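Est-ce que les machines savent faire les corvées, à la maison ou à l'atelier ? On me pose la question depuis que je travaille sur le rangement des petits articles. Je réponds en plusieurs messages. 1/10

À l'atelier, ça dépend de la corvée. Déplacer des bacs identiques d'un point A à un point B, oui, depuis longtemps. Chez Guvier, la ligne de caisses tourne toute la nuit et on ne passe la voir que le matin. 2/10

Dès que l'objet est souple, plat ou léger, on change de métier. Un torchon, un sac, une enveloppe, un sachet de graines. Une caisse garde sa forme quand on la serre, un sachet se plie, glisse, ou vient avec son voisin. 3/10

Le sachet de graines est un bon test parce que tout le monde sait le faire. On le prend par un bord, on le remet droit, on le pose dans la bonne case. Un enfant de 6 ans y arrive en regardant ailleurs. 4/10

Sur le papier, trois gestes. En pratique, il faut trouver le bord, passer un doigt derrière sans pousser l'objet, serrer assez mais pas trop, puis tourner le poignet sans cogner le meuble. C'est presque toujours le deuxième point qui rate. 5/10

Nos chiffres chez Stivska, en décembre : 3332 essais de prise sur des emballages plats, toutes tailles mélangées. Quand le sachet est appuyé contre quelque chose, ça passe bien. Quand il est à plat sur la table, c'est nettement moins bon, et les petits formats sont les pires. 6/10

Deux bras aident. L'un bloque, l'autre prend. Mais il faut alors qu'ils ne se gênent pas, et dans un coin de table encombré la place manque vite. Le projet Sperling est resté à un seul bras pour cette raison, je comprends le choix.

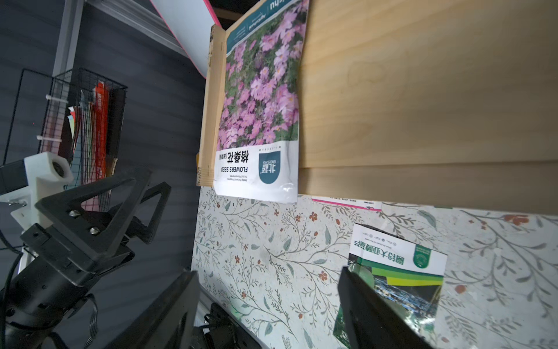 Reste la lecture. Un sachet à l'envers, une étiquette dans une autre langue, une photo de fleurs qui couvre presque tout : reconnaître « graines de fleurs » marche bien. Savoir dans quelle case ça va chez vous, non, il faut le lui dire. 8/10

À la maison, donc : l'aspirateur et la tondeuse, oui. Débarrasser une table ou ranger un tiroir, pas sans quelqu'un à côté. À la jardinerie de Flindville, on m'a demandé un devis pour remettre les rayons en ordre le soir. J'ai répondu de revenir dans 2 ans. 9/10

Je ne dis pas que ça n'avance pas. L'an dernier, on n'essayait même pas les petits sachets. Mais si on vous montre une vidéo où tout est rangé du premier coup, demandez combien de prises sur 100 réussissent, et qui a remis les objets en place entre deux. 10/10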